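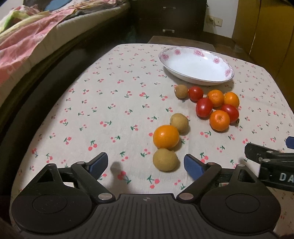
*Tomatoes, oranges and an empty dish on the cherry tablecloth at the Flilov open day.*

I'd been told to wear comfortable shoes, so I was expecting a warehouse. What I got at Flilov's open day was a bedroom, with a rumpled bed along one side, a big wooden wardrobe at the back and a table in a cherry-print cloth that my grandmother would have fought me for.

This is where the Wasilewska project teaches robots to tidy up. The teaching is done by people, holding a black gripper in each hand and doing the chores themselves while a camera on the gripper takes it all in. Hemi Cartwright, who was running our group, talked us through the job: fruit and vegetables go into the white dish with the pink flowers, one at a time, no squashing.

"Go for the orange first," he told me. "It forgives you."

It did not forgive me! The fingers have little blue pads on them, and squeezing them shut feels a lot like using salad tongs in oven mitts. I chased that orange halfway across the cherries before I got hold of it, and then I was so pleased with myself that I dropped it (into the dish, luckily).

Mieczysław Laskowska, my partner for the session, used to ice wedding cakes and was annoyingly good. He liked the potato-looking ones best because they stayed put.

The team has recorded 2,836 runs so far, 782 of them with food, and a good session can add up to 20 more. Mine added 4. Hemi says the clumsy ones get kept too, which I've decided to take as a compliment.

The next open day is in October. Put your name down at the Flilov front desk, and ask for the fruit table.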